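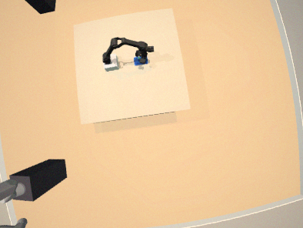 Fig. 1. Simulated view from above: black arm on the pale square table, dark boxes to the left.

December, 07:40. Glue notebook, bench side

Batch 3408 of the hide glue came in from Vukčević overnight. Bag was dry and the seal good. Grains a shade darker than the last lot from Drarnville, smell normal. Weighed out 50 g into cold water in the small jar and left it on the windowsill with the lid on. The old lot goes in a second jar, same weight and same water, so the two can be run side by side.

09:55. Both jars swollen through. New lot took up the water faster and had no hard grains left at the bottom. Old lot still had a few, gave it another half hour.

10:30. Pot on. Keeping it under the mark we scratched on the thermometer, as the Drarnville lot went thin and stringy last time it was overheated and I don't want to blame the glue for that again. Skimmed a bit of froth off the new one. Colour in the pot is like weak tea.

11:15. Test joints. Beech to beech, rubbed joints, no clamps, two from each jar. Same offcut for all 4 pieces, faces planed just before. Room was cold first thing so I warmed the wood on top of the radiator. New lot grabs sooner. On the second joint I had it slightly out of line and could not shift it, so that one is marked with a pencil cross and should be ignored if it breaks badly.

Open time is going to be the trouble. For the chair seats it doesn't matter. For the Cellamora cabinet it does, the back panel is long and we will never get from one end to the other before it gels. Options: urea in the pot, or warm the panel properly, or do it in two goes. I would try the warm panel first. Somebody used too much urea on the drawer fronts last winter and they crept.

13:20. Cleaned the brushes. The wide one is shedding and needs replacing, have put it on the list.

Also looked at the Proda fish glue while the pot was cooling. Lid was stuck, got it off under the hot tap. Contents still pour, no mould, but there is no date on the bottle and I can't find when we opened it. Fine for leather and labels. Please don't use it on anything going out until it has had a test joint of its own.

16:05. Joints left overnight on the shelf above the vice. Not to be moved. Pot emptied, leftover glue from the new lot poured in a tray and put in the fridge, bottom shelf, labelled.

To do:
Break the joints, note wood failure against glue failure.
Order a wide brush.
Ask Vukčević whether the next bag will be the same grade, the paperwork only says "medium".
Find the other thermometer.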